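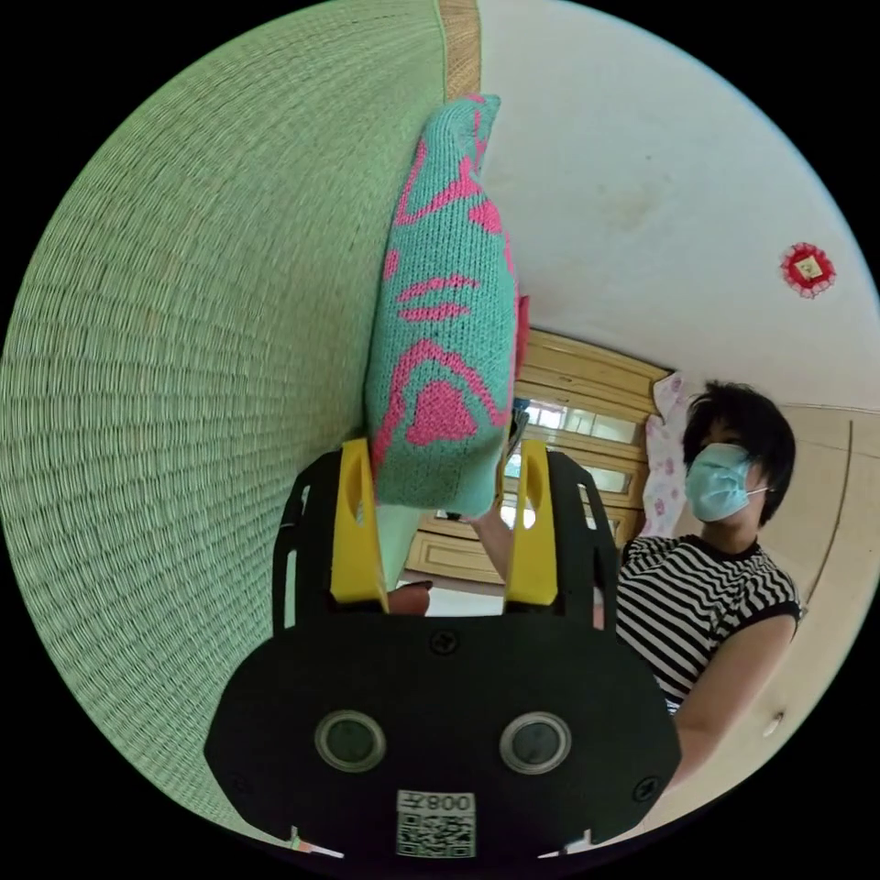
What makes a hand-knitted heel wear out before the rest of the sock?

Friction against the back of the shoe, combined with a gauge that is too loose for the yarn, in the view of Qiuyue Shi, who has run the textile repair bench at Prellcombe for two winters. A sock knitted at a relaxed gauge leaves each stitch room to move, and a stitch that moves abrades its neighbors.

"People blame the fiber first," Shi said. "They bring in a sock and say the wool was bad. Usually the wool is fine. The needles were two sizes too large for it."

Her bench takes in knitwear of all kinds, but socks and slippers make up most of the November intake, when people pull them out of drawers and find the holes from last spring. Each piece is turned inside out and held over a lamp before any work is quoted. Thin areas show as bright patches. Shi marks their limits with a contrasting cotton thread, well outside the visible damage, and the repair is worked to that line.

For plain stockinette she prefers Swiss darning, also called duplicate stitch, provided the original stitches are still intact. The new yarn follows the path of the old one, so the fabric keeps its stretch. Once a stitch has broken, the choice is between a woven darn and a knitted patch picked up from the sound rows below.

"A woven darn is strong and it does not stretch," she said. "On the sole that can be acceptable. Across the heel turn it pulls, and then you get a new hole right beside the darn."

Stranded colorwork is a separate problem. The fabric is double, with floats carried across the back, and the floats often go before the face does. Toes catch them. Shi limits the span of any replacement float and catches longer ones behind a stitch. She charts the pattern on squared paper before cutting anything out, including any mistakes in the original.

"If the maker crossed a color early, I cross it early. The owner will see a correction sooner than they will see the repair."

Yarn matching takes longer than the stitching. The bench keeps its stock sorted by weight and twist, with color as the last consideration. Shi uses a sport-weight wool and nylon blend from Onberg for heels, and a softer two-ply called Nurura for cuffs and the tops of slippers. New yarn is washed before use. Unwashed wool worked into an old sock will shrink at its first laundering and pucker the area around it.

Hala Saab, who handles the washing side, keeps the water temperature constant from soak to rinse. She considers sudden change a greater risk than warmth. Agitation is the other cause of felting, and she does not wring anything.

"Press it in a towel, then dry it flat," Saab said. "A wet sock hung by the toe gets longer. Then it is loose at the ankle, it slides, and the heel is rubbing in the wrong place."

Both advise against fabric softener on wool. Saab uses a neutral liquid soap, measured by weight, and adds nothing to the rinse. For wool with a strong pink or red in it she tests a damp white cloth on the inside of the cuff before the whole piece goes in.

The bench's abrasion checks are done on a secondhand Ding rub tester. Swatches are run for 2000 cycles and examined at intervals of 300. The results are kept in a ring binder with the swatches stapled in, and Shi refers to it when a customer asks whether a repair in a given yarn is worth the cost. She does not treat the cycles as equivalent to days of wear.

"It tells me which swatch fails first," she said. "Feet are different. Some people have a heel like a file."

Her advice for new socks is to reinforce early. A strand of matching thread can be carried along with the yarn through the heel flap, or run through the back of the finished stitches — the second method is slower but can be done on a sock already in use. She also asks knitters to save the ball band and a few yards of the leftover yarn, wound loosely and washed along with the pair so that it fades at the same rate.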